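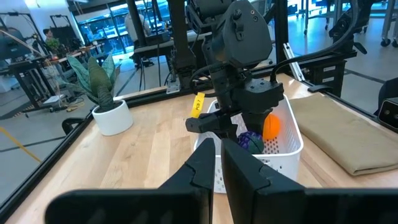 3 min read

Workshop notebook: Joltico insert, second try
Saturday, by the maintainer of this notebook
Print | E-mail
Search this notebook Go

Back on the Joltico box this morning. For anyone picking this up cold, Joltico is the mine cart game with the big sliding board, and the base box holds the base game and nothing else. Add the Gesach expansion and the lid sits up so high you could mail a sandwich in there. So I'm building an insert that takes both, with sleeved cards, and the lid has to close flat. That's the whole job!

The first try was foamcore and I still like foamcore, but I'd cut the card wells to the exact width of a sleeved card and you couldn't get a finger in. Everything had to be tipped out upside down. This time the wells have a half-moon cut in the front wall (I traced a quarter, then went a bit bigger because a quarter is too small for my thumb) and the cards come up fine.

The token tray is where the morning went. There are 7 kinds of ore in the combined set and I wanted every kind in its own cup, with the tray going straight onto the table so there's no sorting at setup. Seven cups in one row is too long for the box. Four and three works, and the leftover square is a decent spot for the dice. I glued the dividers with plain white glue and pins and then, of course, put one in backwards and had to slice it out again. There's a scar on the bottom of the copper cup. It'll be under copper, so I'm leaving it.

Setup the old way, bags and all, took me up to 30 minutes when I'd mixed the expansion in. Haven't timed it with the tray yet. Do that before changing anything else, please, or we won't have a number to compare.

Paint next. The plastic carts come in four colors and two of them are nearly the same brown under a warm bulb, which drives me nuts. I'm repainting the darker set in Roy blue (the hobby paint, we have most of a bottle) over gray primer. One coat looked streaky on the test cart, two coats looked good, and with three the wheels lost their rivets. Two coats, then matte varnish. Keep the paint off the pegs underneath or they won't seat in the board slots. I found that out with the test cart and had to scrape it.

Also looked at the Dulora upgrade coins again. They're lovely and heavy, and a full set would need a deeper cup than the box has room for. Maybe poker chips, the thin ones. Somebody has a sack of them on the top shelf, I think behind the felt.

Still to do:
- line the board slot with felt
- trim the lid spacer, it's a hair tall on the left side
- second coat on the carts once the first has had overnight
- more pins

Knife blades are down to the last one in the tube.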